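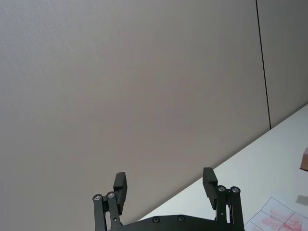 So the Olis headset keeps dropping its Bluetooth connection, and I have now spent three evenings and most of a Saturday-sized chunk of my life on it, so I'm going to write down everything I did in case it helps whoever picks up this ticket. It's paired to my laptop through the Nekton app. The audio goes crackly, then I hear the little descending chime, then nothing until I turn the headset off and on again. My first guess was the spot where I take calls, because I sit with the table pushed up to a wall of light gray panels, the matte kind with a thin dark seam where one meets the next, and I had a theory that there was something in them eating the signal. I moved to the kitchen for a whole afternoon to test that. Same crackle, same chime, so the panels are off the hook!

What I've got:
Headset: Olis, over-ear, bought in November
App: Nekton, latest version as far as I can tell (I hit "check for updates" and it said I was fine)
Laptop: work laptop, so I can't touch everything on it

What happens: it drops after 57 minutes. I know that sounds weirdly exact, but I started timing it with my phone after the second day and it keeps landing on 57. If I turn the headset off and on I get another 57 minutes. Music, calls, total silence, doesn't matter.

Things I tried, in order:

Forgot the device and paired it again. No change.

Factory reset on the headset (hold both buttons till the light goes purple, which took me six tries because I kept letting go early). No change, and I lost my equalizer settings, which I'm still a little sore about.

Turned off the second connection to my phone. I really thought this was going to be it. Nope.

Swapped the charging cable and charged it to full. The battery was still way up there when it dropped, so I don't think it's a power thing.

Borrowed Bijan's laptop. This one is interesting! Bijan Ahmadpour has the same headset and doesn't use the Nekton app at all, and mine ran on his machine all through lunch and well past it without a peep. Then I installed Nekton on there (he said okay) and it dropped at 57 minutes.

So I'm pretty sure it's the app. I went digging in the settings and there's an auto-off timer under Power, and mine says 60 minutes. It's supposed to count only when nothing is playing, but I'm wondering if it counts all the time and the warning chime kicks in 3 minutes early and takes the connection down with it. Just a guess, I'm not an engineer.

Update, 4:40 pm: Radoslava Slanina from support wrote back and asked me to set auto-off to Never and send the log file. Set it to Never. The log is attached, sorry about the size, I didn't know how to trim it.

Update, 7:15 pm: Two and a half hours and still connected. I even walked out to the mailbox and back with it on.

Radoslava, I'm leaving this open if that's okay with you, because I'd like to have the timer back at some point (I fall asleep with these on more than I should). Can you let me know if there's a fix coming, or if I should just stay on the Never setting for now? I can also try an older version of the app if you have one to send me.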